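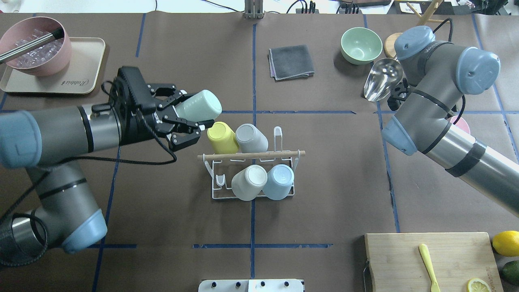
Net bowling in the off-season: what changes in January

The indoor nets at the Neven hall open again for cricket members in January, and this year the winter program has been rearranged so that bowlers get more of it. Last winter the batters had most of the lane time and bowlers were used to feed them. Several of our seam bowlers came into the first month of the season short of overs, and two of them had sore backs by the third round of games. The coaching group looked at the net book over the fall and decided to try a different split.

The hall has three lanes. Lanes one and two will run as normal, with a batter in and a group of bowlers rotating. Lane three will be kept for bowlers only, with no batter, for the first hour of every session. In that hour you bowl at a single stump or at a target mat, and you keep your own count. After the hour, lane three goes back to general use.

Sessions are on Saturday and start at 9 a.m. Seniors have the hall until 11, juniors from 11 until 12:30. Please do not come in early and start bowling in the gap before 9, as the badminton club still has its posts up until then and the floor sockets are open.

How much to bowl

Bowlers who did nothing over the break should not walk in and bowl at full effort on the first morning. The plan for senior seamers is to start at 36 balls in the first session, at what feels like a comfortable pace off a shortened run, and add one over a week. By the seventh week that comes to 72 balls, and most people will stay at that number until we go outdoors. Spinners can go higher and have no set limit, but should stop when the fingers get sore.

Over the full winter we expect a regular attender to bowl roughly 900 balls indoors. One of our opening bowlers kept a full record last year, nets and matches together, and came to 2209 for the whole year. That is a useful figure to have in mind. If you bowl 900 over the winter and spread them evenly, the step up to match overs in spring is not a large one. If you bowl most of them in the last three weeks, it is.

Under-15s should bowl no more than 30 balls in a session, whatever they say about how fresh they feel. Parents who bring juniors to other clubs' nets during the week, please tell us so that we can bring the Saturday number down.

Run-ups

The hall is short. From the back wall to the bowling crease there is room for seven good strides for an adult, and that has caused trouble in the past. Bowlers with a long run tend to cram it in, arrive off balance and fall away at the crease. Then they take that habit outdoors.

Work out a short run of five or seven paces and mark it with a piece of floor tape. Use the same mark each week. The short run should be the last part of your real run and not a different run made up for the hall. Start from a walk, build up to the crease and bowl within yourself. Pace off a short run is always going to be down a little and there is no point in chasing it.

There is also the floor. It is hard, and the landing foot takes all of it. Wear proper indoor shoes with some cushioning in the heel. Running shoes with a thick sole are not a good choice because they roll when you brace the front leg. Spikes and half spikes are not allowed in the hall at all, and the management at Neven has been clear that we lose the booking if the floor is marked.

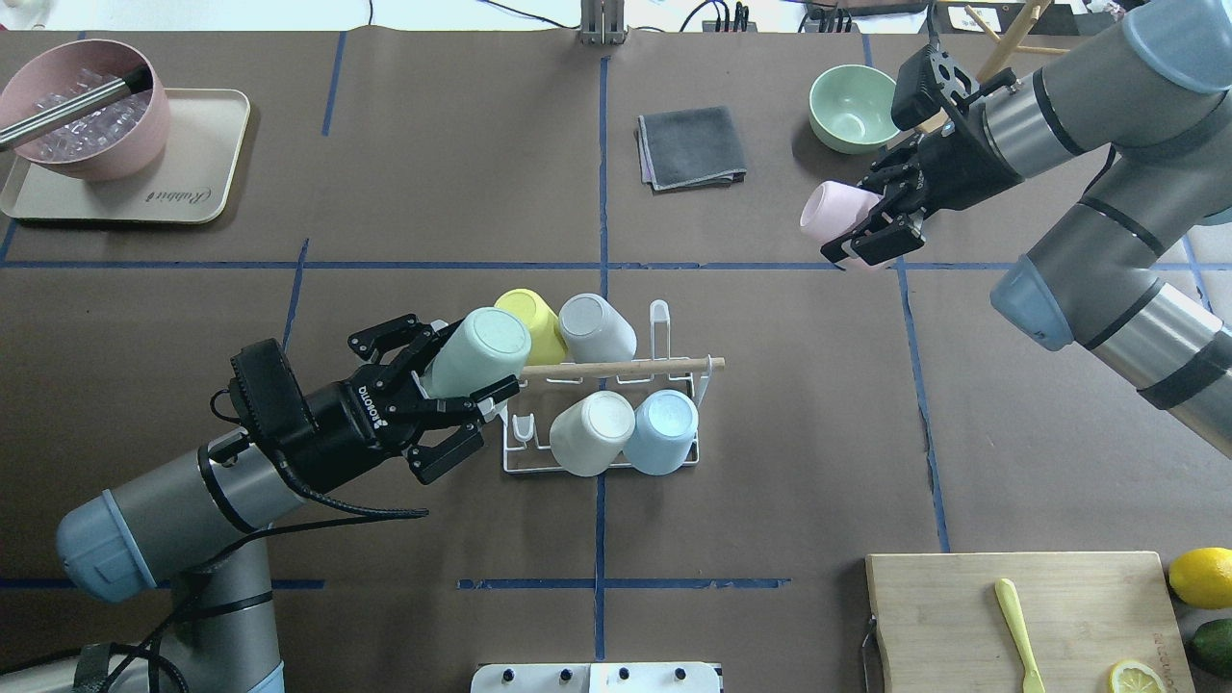 Balls and targets

We have bought new indoor balls. They are a little lighter than the ones we use outdoors and swing less, though they do seam off the mat if the seam is kept upright. Leave the old ones in the blue crate. They have gone out of shape and a few of them bounce oddly, so they are for catching drills only.

The target mats are laid at two lengths. The nearer one to the batter is for a full length and the other is for a good length. For the first three weeks, bowl only at the good length mat and aim at the top of off stump. Count how many out of each set of six land on the mat. Do not worry about the figure for the first week or two. It is there so that you have something to compare with later.

From the fourth week, alternate overs between the two mats. Slower balls and yorkers can wait until February. In past years people spent most of their winter on variations and then could not land the stock ball in the first game, when it was cold and the ball was wet.

Batters in lanes one and two

Batters get ten minutes each, padded up and ready when the previous batter comes out. Helmets are required against all seam bowling, for adults as well as juniors. If nobody is waiting you may stay in for a second turn, but ask the bowlers first.

The bowling machine will be available in lane two on alternate weeks. It can only be run by one of the coaches. The top speed we will use is 70 miles an hour for seniors, which is quick enough indoors given the light and the low bounce.

Friendly against Irkau

We have agreed to an indoor six-a-side evening against Irkau near the end of the winter. It will be played in their hall, which is longer than ours and has a full sprung floor. Last time we went there we made 116 off our 12 overs and lost with an over to spare, mostly through wides. Wides count for three indoors, and we bowled a lot of them down the leg side.

Sides will be picked from people who have been coming to nets. We will need two teams. If you would like to play, put your name on the sheet by the hall door and say whether you can drive, as the last bus back from Irkau leaves before the final usually ends.
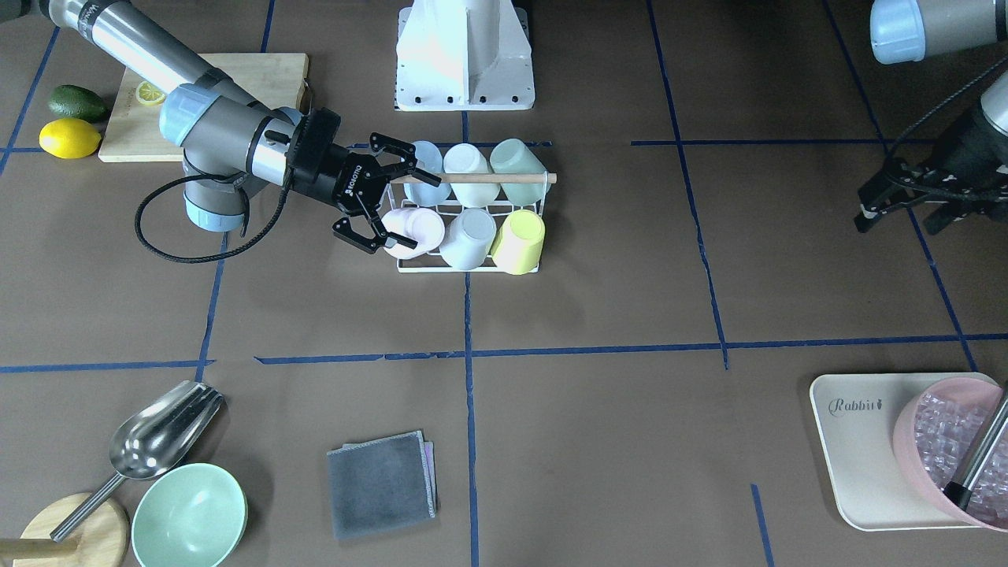
Preseason fixtures and dates

Two outdoor friendlies are being arranged before the league starts. The first is at home to Kahraman, 35 overs a side, early start. The second is away at Zukville, where the square drains poorly and the game may be moved back a week if the spring is wet. Bowlers will be limited to five overs each in both games, even if things are going well. That limit was ignored once or twice last year and we are going to stick to it this time.

Net fees are unchanged. You can pay for the whole winter at the first session or pay each week at the door. Juniors pay half. New members can come to one session for free before deciding.

Bring your own water, as the drinks machine in the lobby is out of order again - the hall has reported it, but there is no date for a repair. The side door will be locked at 9:15, so if you are running late, go around to the main entrance and ring the bell.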